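Kotunora is looking for a front desk and booking assistant

Part time, 18 hours a week, start in July

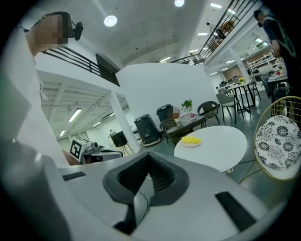

Kotunora is a small language and reading center for adults. We opened seven years ago with one classroom over a bakery, and now we have 300 students in evening and morning groups. Most of them work full time, many have children, and they come to us tired. The first person they meet is the person at the front desk, so we choose this person with care. We do not have a dress code. A white shirt is fine, a dark patterned top is fine, and you do not need to buy anything new for this job.

What you will do

You will answer the phone and the e-mail, and write down who is coming to which group. You will take payments by card and give receipts. When a teacher is sick, you call the students of this group before 4 p.m. so that they do not make the trip for nothing. You will also lend books from our reading room. The collection has 831 titles, and the list is still partly on paper. We would like to have it all in the computer before winter, and this will be a part of your work in the quiet hours.

We use Tunex for the calendar. If you do not know it, Hiếu Mạch will sit with you in the first two weeks. He did this job before and now he plans the courses.

Working hours

The desk is open in the afternoon and evening. Your shift starts at 3:30 p.m. and the last group leaves at 8:30 p.m. We can talk about which days are good for you. One morning in the month you will come for the team meeting, and this time is paid also. In August we are closed for two weeks, with pay.

Who we are looking for

You speak clear English and you are patient when the other person does not. A second language is a big help to us, especially Vietnamese, Spanish or Polish, but we will read your letter also without it. You write short and friendly e-mails. You can say no to a student politely, for example when a group is full - this happens every September.

Experience at a desk, in a shop or in a clinic is welcome. We do not ask for a diploma. Please note that the center is on the second floor and the building has no elevator. Sometimes there are boxes of books to carry up, and if this is difficult for you, tell us and we will arrange it with the teachers.

What we offer

A contract for one year, with one month of trial time. Free place in any of our courses, for you and for one member of your family. A transit pass. Coffee and tea, and on the last evening of each term a dinner at Châu, the restaurant across the street.

How to apply

Write us a letter of one page and add your résumé. In the letter, please tell us about one time when you helped a person who was upset or confused. We read this part first. You can leave the letter at the desk, or send it by mail to Kotunora, Dosedel House, second floor. Please put "Front desk" on the envelope.

Nghĩa Cù reads all letters and will answer every one, also when the answer is no. The talks are in June, they take 30 minutes, and you will meet Nghĩa and one of the teachers. If you have a question before you write, call the desk after 3:30 p.m. and ask for her.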